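The Long Table at Drandness

Every June the town of Drandness closes its main street, and the whole place sits down to supper. I mean that almost literally! The tables start outside the old Rallis bakery and run downhill to the river, 141 of them last time, end to end, with a few kinks where the road bends. You bring a dish, you bring your own plate, and you sit wherever there's a gap.

I had been hearing about it for years from a cousin who married into the town (she makes a cold cucumber soup that people line up for), and I finally drove up this summer with a pot of beans buckled into the passenger seat. By six o'clock more than 1,000 people were passing bowls to strangers. I sat between a retired bus driver and a girl of nine who had strong feelings about potato salad. She was right, too. The one with the dill was the best.

The supper began 80 years ago as a meal for the crews who cut hay on the Luron side of the river. Farm families cooked, the crews ate, and somebody played a fiddle. The hay crews are long gone, but the fiddle music isn't, and the recipes have hung on in a way that delighted me. There's a flat onion pie you won't find in any restaurant. There's a plum thing, half cake and half pudding, that every family makes differently and defends loudly. 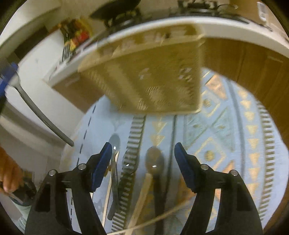 What I loved most was how little of it matched. Some families from the Vurent end of town skip the benches altogether and eat on the grass by the water, and they bring out whatever the house can spare to sit on. A light blue rug with rows of gold and tan triangles would be just the thing down there, busy enough to take a few crumbs and a spoon or two dropped in the pattern. I was waved over, handed a slab of onion pie, and kept for an hour while the light went orange on the river and two little boys tried to feed cake to a duck.

Cleanup is quick. Everyone takes home what they carried in, plus whatever got pressed on them along the way. I left with an empty bean pot, a jar of pickled beets and a recipe for the plum thing written on the back of a parking ticket. I've made it twice so far. The first one sank in the middle, and we ate it anyway, with cream.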